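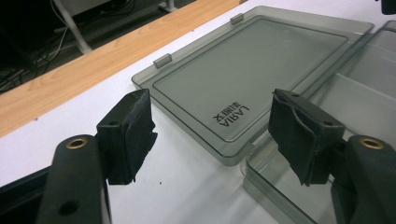

Figure 6.1 The open fingers of a hand-held gripper over a smoky-grey plastic lid, with the matching box base to the right.

Chapter 6
Pads, Fingertips and the Rules of Good Contact

In this chapter you will learn:
how to inspect a gripper's contact surfaces before a working session
what a wear limit is, and how to write one that other people can use
how to record a pad change so that the results on either side of it can be compared
where general safety rules stop and your own shop's rules must take over

Most people who come to robotics fall in love with the arm first, or with the software. Fair enough! But every job a gripper does is done by a patch of material often no bigger than a postage stamp, and I hope that by the end of this chapter you will find that patch as gripping (sorry) as I do. It is where the rules of the trade meet the thing being picked up.

Look closely at the pads in Figure 6.1. Their faces are covered in a matt fabric or foam material, and the lower edges are frayed. Would you carry on working with them? Before you read further, write down your answer and one sentence defending it. We will come back to it in Exercise 6.2, and I promise there is more than one respectable answer.

6.1 Why contact surfaces need rules of their own

General safety standards for robots deal mainly with people: guarding, stopping, speed, force, who may stand where. All of that was covered in Chapter 4 and all of it still applies. What those documents seldom settle is the state of a fingertip on a given morning. That is left to the user, and users differ wildly. When Dilek Uçar and Primo Martinelli went through the maintenance sheets of the Zamani workshop, they found 2,417 entries for pads, and the word "worn" used for everything from a faint shine to a pad hanging by its screw. Nothing had been hidden or skipped. People had filled in the sheets faithfully, each with a private idea of what the word meant.

A good rule for pads answers a plain question: what would two different people see, and would they both make the same decision? "Replace when worn" fails that test. "Replace when the edge has frayed as far as the inspection line" passes it, provided somebody has drawn the line. You will draw a few yourself in the practical.

Thin, smooth plastic parts are a lovely test of all this. A lid lying flat on a table gives the fingers very little to hold, so a loose edge on a pad may reach the part, or the table under it, before the gripping face does. With a tall block the same edge may never touch anything. Wear limits should therefore name the part as well as the pad – a point students often miss the first time round.

6.2 The session check

The check below is the one taught on the Laltard course, written by Natália Lobo. It is done before every session and again after any dropped part.

Make sure the gripper cannot move under power.
Look at both gripping faces and all their edges in good light.
Compare the left pad with the right. Uneven wear is noted even when both are within limits.
Press each pad lightly sideways. It should not shift on its mounting.
Open and close the fingers fully by the normal method, hands clear.
Enter the pad numbers and the result in the log, then sign.

Pads are changed in pairs. If you must change only one, the log entry says so, and any trials that follow are kept apart from the earlier ones until someone has compared the two sets.

Key terms
Contact surface: the part of a finger meant to touch the object.
Wear limit: the visible or measured state at which a pad must be replaced.
Paired change: replacing left and right pads at the same time.

Exercise 6.1 Rewrite "check pads regularly" as a rule that passes the test in Section 6.1.

Exercise 6.2 Return to the answer you wrote down. Swap with a partner and agree on one wear limit for lifting a flat plastic lid.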